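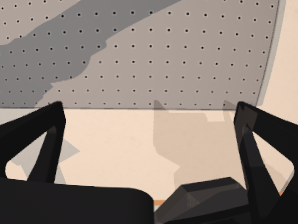
Pegboard on a plaster wall – what do I screw into?

Posted May 15, 2019 by lavley_mom

We moved into a 1950s place last November and I'd love to hang a pegboard over the bench in the utility room. My stud finder beeps at everything! I've drilled 4 test holes and hit nothing but crumbly plaster. Do I really need studs, or will anchors do? It would hold hand tools and a cordless drill, nothing crazy.

begay709

Oh, I feel for you, plaster drove me up the wall in our first house. Put the stud finder away and run a strong magnet slowly over the wall until it grabs a lath nail. Nails that line up above one another mean you're on a stud. Screw 2 furring strips across the studs, then fasten the board to those, so the hooks have room behind it. Drill pilot holes first and go slowly – old plaster cracks if you rush it. And fill those test holes before you cover them up, you'll be glad you did.

grolierst

anchors are fine

indunura

I'd be careful with anchors only. Mine held for 3 years and then one corner let go when I hung a sledgehammer on it (my own fault, I know). Toggle bolts are better if you truly can't find a stud.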